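Tanora Lunchbox Words: read me first

Last updated 1 June 2023

Hi, and thanks for downloading! This is a word list of what people call their food, meal by meal, in the towns between Ulbridge and Prasville. I started it because my aunt says "supper" and my cousins say "tea" and I wanted to know where the line ran. (There isn't a line. There's a smear.)

What's in the folder

words.csv is the main file. One row per answer, a little over 3,000 rows. The columns are town, age band, the question, the answer as typed, and my cleaned-up spelling of it. If you only want one file, take this one.

towns.csv has the 39 towns and villages. It was 40 until February, when I found out I'd been listing Scanlon twice, once with a trailing space. Sorry to everyone who made a map.

notes.txt is a mess, but it's where I wrote down the stuff people told me that didn't fit in a box. Please read it before you email me about "nooning."

How I collected it

Mostly paper forms left at libraries and diners, plus an online form later on. The questions were plain ones: what do you call the meal at midday, what do you call a snack you take to work, what do you call the heel of the bread. I tried not to put any food words in the questions, and I mostly managed it. Question 7 says "sandwich," and I regret it.

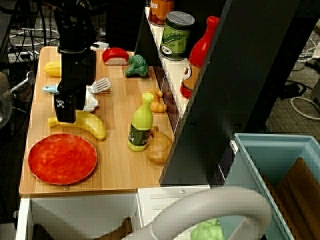
Rizal Pasaribu wrote back after the first release to say that question 7 had spoiled his answer completely: "I read sandwich, so I wrote sandwich. At home in Prasville we would have said a piece, and I only remembered that in the car." I've had the same note from a few people since. There's now a column called q7_warning so you can drop those rows in one go.

Cleaning

I fixed obvious typos and left everything else alone. "Brekky," "brekkie" and "breky" all become "brekkie" in the clean column, but the typed column keeps what the person put. If somebody gave two words I split them into two rows with the same answer number, so don't count rows and call it people! The real number of people is closer to 2,000.

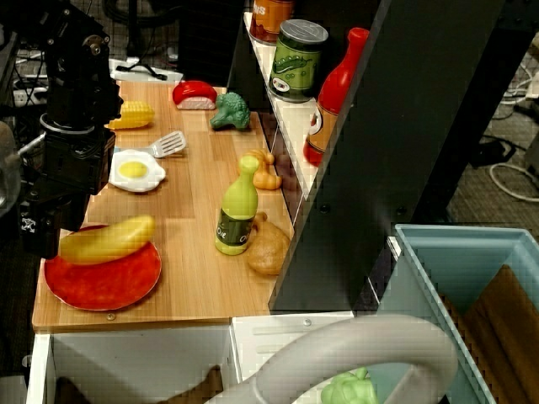 Toy sushi and a red plate on the counter.

Things to watch out for

Ulbridge is way over-represented. I live there and I nagged everyone. If you're comparing towns, weight it or take a random slice.

The under-18 answers came through parents, so you'll see kids' words written down by grown-ups, and I suspect some of them were tidied up on the way. 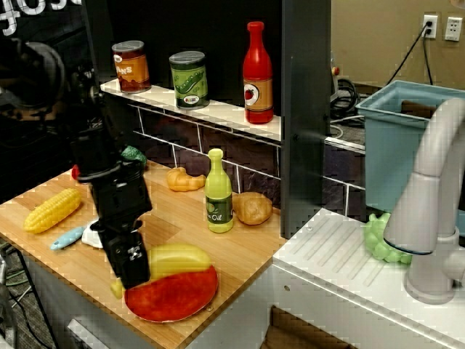 Supper and dinner are the hardest pair in the whole set. Plenty of people use both, with dinner at midday on a holiday and in the evening on any other day, and my form had one line for it. Where they squeezed in an explanation I copied it to notes.txt under the answer number.

Using it

Do what you like with it — class projects, maps, a quiz night, fine by me. Please say it came from Tanora Lunchbox Words and mention which version. I'd rather you didn't publish the free-text notes with town names attached, as a few of the villages are tiny and folks will know exactly whose grandmother it was.

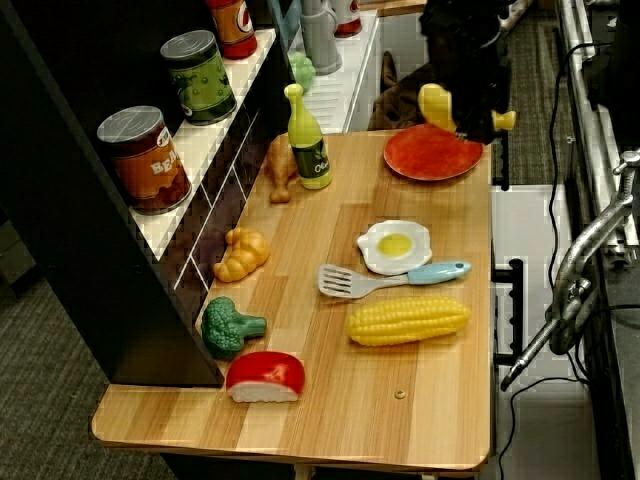
Next up is a second form just for leftovers, which I left out the first time and got scolded for. I also want to redo Scanlon properly, with both sides of the river kept apart. If you grew up there and have ten spare minutes, send me your words — the address is at the bottom of notes.txt, and I answer slowly but I do answer.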